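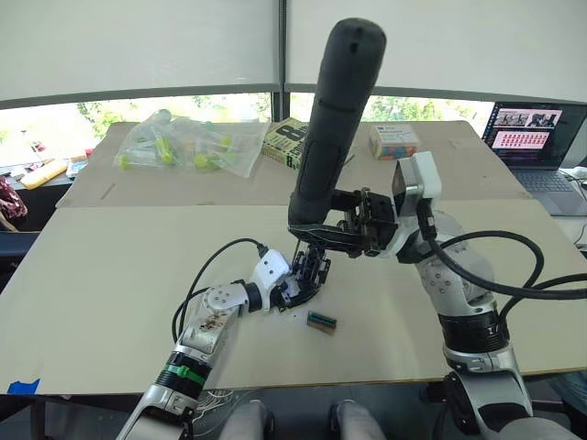
Anneli Salminen – thread: the big table

Feed > Posts > Thread

Search posts Go

1/ Project for this month is the big beige table. Two sheets of cardboard down first so I stop scratching the top. Best thing I've done all September!

2/ The clear plastic bag with the lime-green and yellow bits is staying at the back till I find a box for it. Same with the book with the big 8 on the cover (who else shelves by color? just me?).

3/ Blue tape at the table edge, down near the corner, is staying put. Tape from Muleo, peels off fine – the Clornell stuff took the finish with it.

4/ Laptop stays in the far corner, open. I've scrolled past nearly 400 thumbnails looking for storage boxes and bought 2.

5/ Next up is the little box with the multicolored sides. Keep it out or put it in a drawer? Tell me by 6 pm, I'm tidying after dinner.

Contact | © Gumden | Back to top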